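**Stadness Training Estate opens wildlife trails and recording scheme to service families and local residents**

FOR IMMEDIATE RELEASE - September

The Stadness Training Estate has today confirmed that its network of wildlife trails will open to service families, estate staff and registered local residents from the start of next month. The trails cross woodland, heath and wet meadow on the northern side of the estate, and have until now been used only by survey staff and invited groups.

The opening follows two years of work by the estate's Natural Resources Office, carried out with the parish of Furndale and the Nonside Naturalists' Society. It brings 665 hectares of land into regular public use for walking, nature study, sketching and photography. Military training on the rest of the estate will continue as normal, and the published range times are not affected.

Maureen Marsden, Head of Natural Resources at Stadness, said:

"Many people who live beside the estate have looked over the fence at Bielecka Wood for years without being able to walk in it. We are very pleased to be able to change that. The land has been managed with care for a long time, and much of what grows and lives here does so because the ground has been left largely undisturbed. We ask visitors to enjoy it on the same terms." 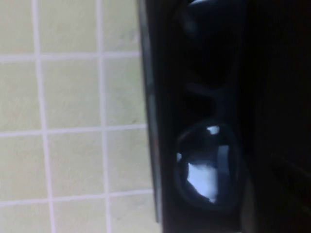 Two waymarked routes will be available at first. The Bielecka Trail begins at the Furndale Gate car park and follows the edge of the wood before turning back along the stream. It is 2,896 metres long and has a firm surface for its full length, with resting places at regular points. The Heath Loop is shorter but steeper, and walkers should expect soft ground after rain. Both routes are marked with green posts, and each post carries a number which should be given to the estate control room if help is needed.

A third route, linking the Heath Loop to the old orchard at Nonside, is under discussion. No date has been set for its opening.

## Recording scheme

Alongside the trails, the estate is launching a wildlife recording scheme. Visitors are invited to note the plants, butterflies, dragonflies, reptiles and birds they come across, and to send their records to the Natural Resources Office at the end of each month. Record cards may be collected from the permit desk and returned by hand or by post.

The scheme will be led by Anqi Song, Survey Officer at Stadness. The estate already holds 3,000 records from earlier surveys, most of them gathered in spring and early summer. Autumn and winter are poorly covered, as are the meadows below the stream.

"A record needs four things - what was seen, where, when and by whom," said Anqi Song. "People often think that a common species is not worth writing down. For our purposes a robin in January is a useful record. If we only hear about the rarities, we cannot say much about how the rest are faring."

Those who are new to recording may attend an introductory session at the Furndale Gate hut. Sessions will cover the use of the record card, how to give a grid reference, and how to watch wildlife without disturbing it. Places are free but must be reserved in advance through the permit desk. Children are welcome if accompanied by an adult.

Records of nesting birds of prey and of badger setts will be treated as confidential. They should be passed directly to the Survey Officer and should not be shared on social media.

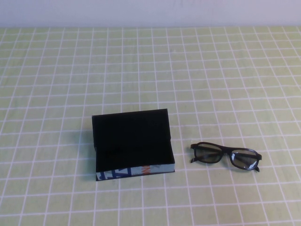

## Permits and access

All visitors aged 16 and over must hold a recreation permit. Permits are free of charge and valid for one year. Applicants should bring proof of identity to the permit desk, and will be asked to read and sign a short safety briefing. Existing holders of angling permits do not need to apply again, but should ask for the trail endorsement to be added before their first visit.

The following conditions apply on both routes:

- Visitors must sign in at the Furndale Gate on arrival and sign out on leaving.
- The trails are open from 8am until one hour before sunset. They will be closed at short notice when training requires it.
- Dogs must be kept on a lead at all times and are not permitted on the Heath Loop between March and July.
- Metal objects found on the ground must not be touched. Their position should be reported to the control room at once.
- Fungi, flowers and fruit may be photographed but not picked.
- Drones, camp fires and overnight stays are not allowed.

A red flag at the Furndale Gate means that the trails are closed, whatever is shown on the published timetable. Visitors already on a route when a closure is called will be met by estate staff and shown out by the shortest safe path.

Cyclists and horse riders may continue to use the perimeter track under the existing arrangements. Neither trail is suitable for horses.

## Work planned over the winter

The Natural Resources Office will carry out coppicing in the eastern part of Bielecka Wood between November and February. Sections of the trail may be diverted while this work is in progress - notices will be placed at the gate and at the points where the path divides. Cut timber will be stacked on site and must be left in place, as it provides shelter for insects and small mammals.

Scrub will also be cleared from the upper heath. The aim is to keep open the patches of bare sandy ground on which lizards and solitary bees depend. Grazing by cattle will resume in the wet meadows in late spring, once the ground is dry enough to carry them.

Maureen Marsden added: "Visitors will sometimes see trees being felled, and may find that troubling. Coppicing lets light reach the woodland floor, and the flowers respond well within a few seasons. Our staff will be happy to explain the work to anyone who wishes to ask."

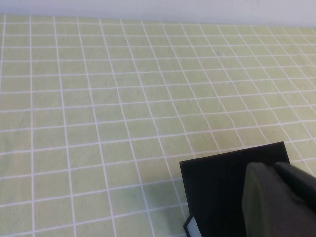 ## Notes to editors

1. The Stadness Training Estate is a working military training area. Access to all land outside the waymarked routes remains subject to the estate byelaws.
2. Trail maps are available from the permit desk and from the parish noticeboard in Furndale.
3. Maureen Marsden and Anqi Song are available for interview. Requests, including those for accompanied visits by the press, should be made to the estate's Public Information Office.
4. Filming on the estate requires separate written permission.

ENDS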